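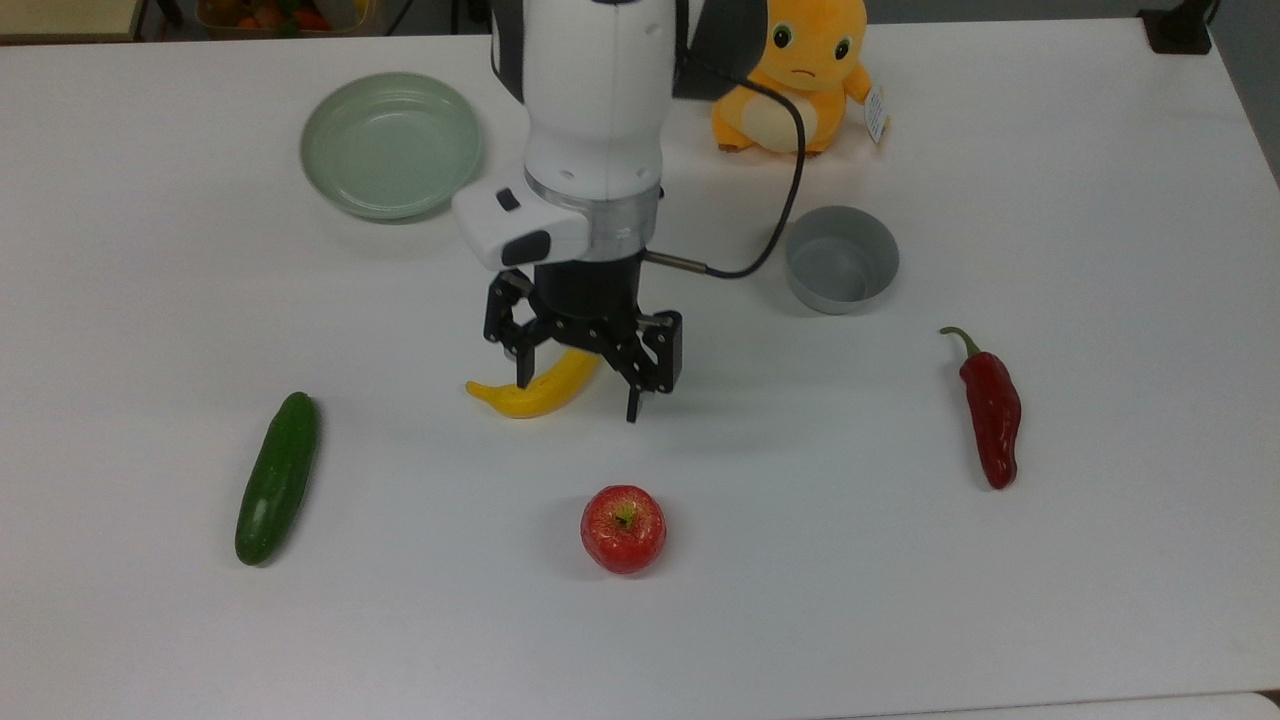

The Banana Will Not Save You

Every few years somebody decides that breakfast is broken. The latest fix comes from Paltow, which sells a 500-calorie powder called Eltidura and a booklet telling you to drink it at 10 in the morning, standing up.

I tried it for most of March. It tasted like wet cardboard with a rumor of vanilla. Tracey Whitlock, the company's head of nutrition, told me my palate was "still adjusting." When I asked how many people had been in the study quoted on the tub, she said she would get back to me. She has not.
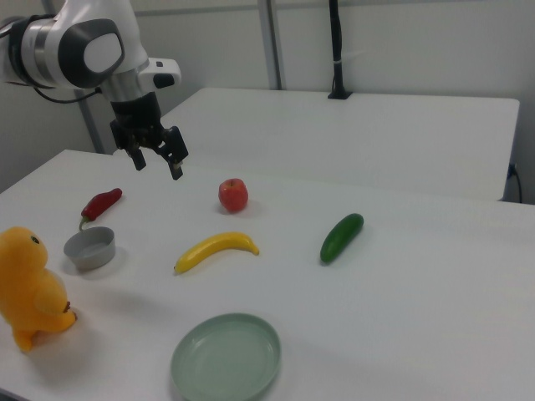 Breakfast advice has always been sold by people with breakfast to sell. Sandra Tunstall, who collects old household manuals, showed me one from 1712 that recommends small beer and cold mutton with the same confidence Paltow brings to its powder. Both promise vigor. Neither says what that means. The booklet also wants you to eat facing "a calm, clear surface," and I suppose a plain white table against a light gray wall would qualify. Mine has mail on it, and the toast tastes fine.

Kirsty Crabtree, a dietitian in Fluvivstead, was shorter about it. "Eat when you're hungry," she said, and went back to her sandwich.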